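회사소개 | Grukora 로봇셀 정비

홈 > 회사소개 > 우리가 하는 일

Grukora는 소형 로봇 셀을 세팅하고 고치는 회사입니다. 새 로봇 판매 안 합니다. 이미 들여놓은 셀, 멈춘 셀, 정밀도가 슬금슬금 틀어진 셀. 그쪽만 봅니다.

대표는 Napaporn Wongsuwan, 현장 정비 책임은 Lungile Msimang. 둘 다 전 직장에서 포장라인 정비하다 만났고, 처음 사무실은 Guton 창고 2층이었습니다. 지금은 같은 건물 1층 전체를 씁니다. 직원 12명. 전화는 아무나 먼저 받습니다.

셀 하나를 어떻게 보는지

제일 많이 받는 질문이라 여기 적어둡니다. 기준은 저희 작업장의 2번 셀. 협동로봇 한 대에 두 손가락 그리퍼, 흰 상판. 교육도 여기서 하고 고객사 문제 재현도 여기서 합니다.

아침 8시, 상판부터 닦습니다. 마른 천 먼저, 그다음 젖은 천. 상판 위 물건은 전부 내리고 시작. 클램프는 손으로 한번씩 흔들어 봅니다. 흔들리면 그날 티칭은 안 합니다. 조이고, 기준점 다시 찍고, 그다음.

그리퍼는 손가락 링크 나사부터. 토크 드라이버로 확인하고 풀림 표시선 다시 긋습니다. 패드는 손톱으로 눌러봐서 자국이 안 돌아오면 교체. 패드 아낀다고 뒤집어 쓰는 곳 많은데 하지 마세요. 양쪽 두께가 달라지면 중심이 틀어지고, 그거 잡느라 반나절 갑니다. 패드는 꼭 양쪽 같이 갈아주세요.

케이블이 사실 고장의 절반입니다. 손목이 끝까지 돌아갈 때 당겨지지 않을 만큼 여유를 두고, 그렇다고 상판에 쓸릴 만큼 늘어지면 안되고. 손목 축을 양쪽 한계까지 천천히 돌리면서 눈으로 봅니다. 커넥터 쪽 꺾임은 손으로 만져보는게 제일 빠름.

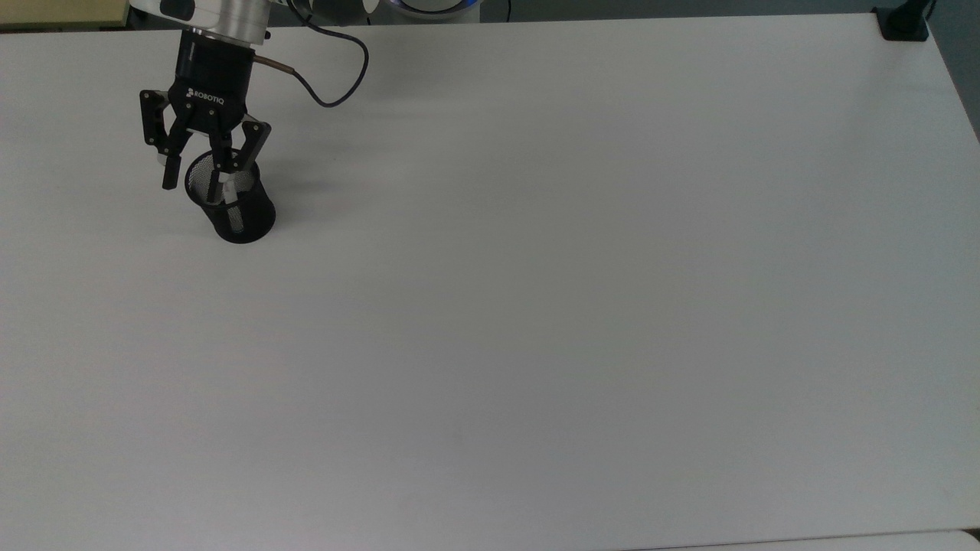
여기까지 이상 없으면 파지 테스트로 넘어갑니다. 저희는 가벼운 물건으로 먼저 합니다. 연필꽂이 같은 원통, 벽이 얇은 것, 망으로 된 것. 무거운 블록은 힘만 세면 잡히니까 세팅이 틀려도 티가 잘 안나요. 얇은 컵 테두리를 안팎에서 집게 하면 바로 나옵니다. 힘이 과하면 테두리가 눌리고, 모자라면 들 때 기울고, 중심이 안 맞으면 잡는 순간 컵이 옆으로 밀립니다.

순서는 이렇습니다. 저속으로 접근, 닫기, 멈춤. 테두리 눈으로 확인. 조금 들어서 다시 멈춤. 내려놓고 벌어지는 동안 컵이 따라 움직이는지 확인. 따라 움직이면 좌표가 아니라 손가락 쪽을 먼저 의심하세요. 초보 때 다들 좌표부터 고칩니다. 저희도 그랬고요.

통과하면 연속 302회. 중간에 한 번이라도 놓치면 처음부터 다시. 왜 300이 아니고 302냐고들 물으시는데, 앞에 두 번은 예열로 치고 기록에서 뺍니다. Lungile가 정한 규칙이고 바꿀 생각 없다고 합니다.

정비 기록

기록은 Rustach라는 자체 양식에 남깁니다. 거창한 프로그램 아니고 표 한 장. 날짜, 축, 증상, 조치, 갈아낀 부품, 다음 점검 시간. 그리퍼는 가동 2000시간마다 분해 점검이고 그 전이라도 닫힘 위치가 흔들리면 앞당깁니다. 지금까지 쌓인 게 242건. 고객사 이름 지운 사본은 교육 때 나눠 드립니다.

기록에 "이상 없음"만 쓰는건 금지입니다. 뭘 봤는데 이상이 없었는지까지 써야 합니다.

출장과 입고

셀째로 보내시는 것보다 저희가 가는 게 보통 쌉니다. 그리퍼만 문제면 분리해서 택배로 보내셔도 되고요. 보내실 때 꼭 같이 넣어주세요:

손가락 양쪽 다 (한쪽만 오는 경우가 제일 많음)
분리한 케이블과 커플링
마지막으로 쓰던 힘, 속도 설정값 (화면 사진으로 충분합니다)
평소 집던 물건 하나

마지막 게 제일 중요합니다. 물건이 없으면 저희는 저희 컵으로 맞출 수밖에 없고, 현장 가면 또 다릅니다.

12월은 라인 정지 기간이랑 겹쳐서 출장이 일찍 찹니다. 미리 연락 주세요. 급한 건은 오전에 전화 주시면 그날 안에 일정 답변 드림니다.

교육

하루짜리 한 과정만 합니다. 오전에 상판, 클램프, 그리퍼. 오후에 케이블, 파지 테스트, 기록 쓰는법. 한 번에 네 명까지. 이론 자료는 미리 메일로 보내고 당일은 계속 서서 합니다. 편한 신발 신고 오세요. 끈 달린 후드티는 안됩니다.

교육 문의는 Napaporn, 수리와 출장은 Lungile 앞으로. 주차는 건물 뒤편, 입구 좁으니 탑차는 오기 전에 전화 주세요.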